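2024-06-05

Dye vat notes, continued from the last page (the one with the tea stain).

The Misten indigo came into order overnight! Coppery skin on top, a proper flower of blue bubbles in the middle, and the liquid underneath is that lovely yellow-green I had nearly given up on. So the fructose batch works after all, it just wanted a longer sit and a warmer corner. I moved it next to the radiator pipe and wrapped it in the old quilt.

Recipe so I don't lose it again: 20 g indigo ground with a little hot water, 4 times nothing fancy in the mortar until it stops feeling gritty, then the lime, then the fructose, stir slowly in one direction, lid on. Don't whisk. I whisked in December and we all remember that soup.

First dips on the Kawaguchi cotton, scoured twice. One dip gives a pale sky, two is already a real blue, and the fourth is so deep I stood at the window with it for a good while. Kirsten Charbonneau tried the same cloth unscoured and got blotches along the fold, which is useful to have pinned up next to mine. Both swatches are on the board, hers has the red thread.

Wool is another matter. The lime is harsh on it and the yarn came out with a dry, squeaky hand. Vinegar rinse helped a bit. Would love to try a gentler vat for wool only, smaller, maybe 400 ml in a jar to begin with – has anyone still got the wide-mouthed ones?

Also did the stitch-resist samples. The tight running stitch held beautifully, crisp white lines with tiny teeth on either side. The looser one let the blue creep in and I like it even more! Want to try it across a full scarf, with the rows drifting apart toward one end.

Shelf check: plenty of lime, low on fructose, madder fine. pH strips are in the drawer with the clamps now. 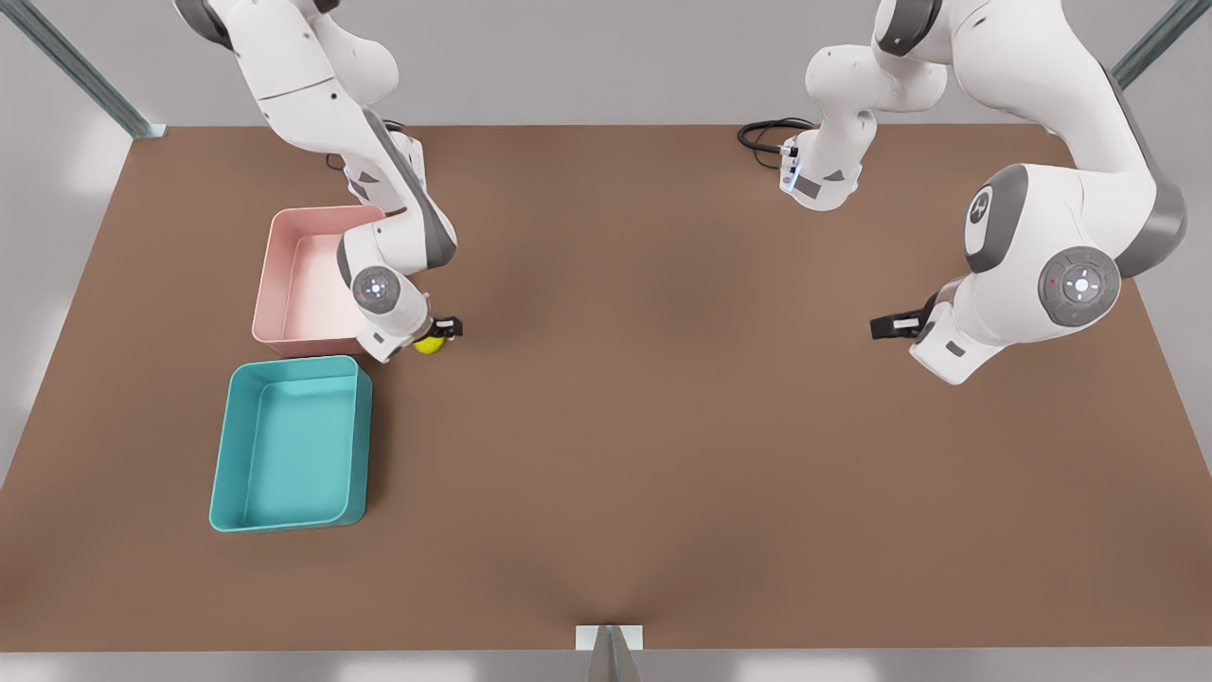 Rorkulano Textile Workshop – Dye Group

Second round after lunch. Vat had gone a bit dull and greenish-blue on the surface, so I fed it a spoon of fructose, stirred, and left it alone for an hour. Came right back. Dipped the linen offcuts and hung them along the back line, and they turned from green to blue while I was still fiddling with the pegs. I never get tired of it.

To do: rinse the linen until clear, rub test on the four-dip piece (dry and damp), label everything with dip counts before I forget which is which. Kirsten wants a strip of the loose stitch one for her book. Quilt back on the vat before locking up.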